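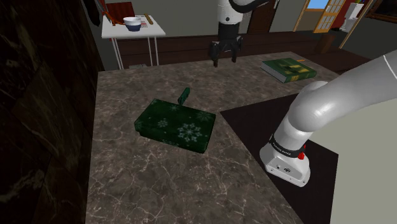

August, 7.40 am, dye shed

Indigo vat is alive! Came in expecting another flat grey sulk like last week's and found a proper coppery skin on top and a fat purple flower in the middle. Liquor underneath is a clear yellow-green when you tip the ladle. Smells foul, which is also good.

What changed: I gave up on the plain fructose recipe and used Clem Henare's version, the one with the banana peel boiled down first. Stock was 100 g indigo, soaked overnight with a splash of warm water and the marbles, shaken whenever I walked past. Lime went in second, slowly. Last time I tipped it in all at once and I'm now fairly sure that's where the lumps came from.

Vat was 32 degrees when I lifted the lid. Bit low. Wrapped it in the old doona and got it up a few degrees with a jug of hot water poured down the side (no splashing, no bubbles, keep the air out).

9.15 am
First dips. Three skeins of the Olum wool, wetted out properly this time, 500 g dry weight all up. Five minutes under, squeeze at the surface, out into the air. That turn from green to blue gets me every single time, I stood there grinning like a kid. One dip is a soft washed-out denim. Two dips is lovely. Third skein is going for four or five, depending how the vat holds up.

The Pellegrini linen is another story. Blotchy along the fold, same as the last batch, so I suspect the scour and not the vat. Ilham Abdel Hamid reckons there's still size in it and wants to simmer the next metre with soda ash for two hours before anybody blames anything else. Fair enough. I've put a metre aside for her on the middle shelf, label says 63.

11.50 am
Vat going a bit teal and the skin is thin. Stopped dipping, pinch of lime, gentle stir, lid on. Leave it ALONE until tomorrow please, whoever is reading this.

Rinsed skeins are on the back line in the shade. Vinegar rinse still to do, then a wash in the wool soap. Rub test on white cotton once they've dried.

To get: lime, pH strips, gloves in medium. Also a new lid for the small bucket, the old one has split.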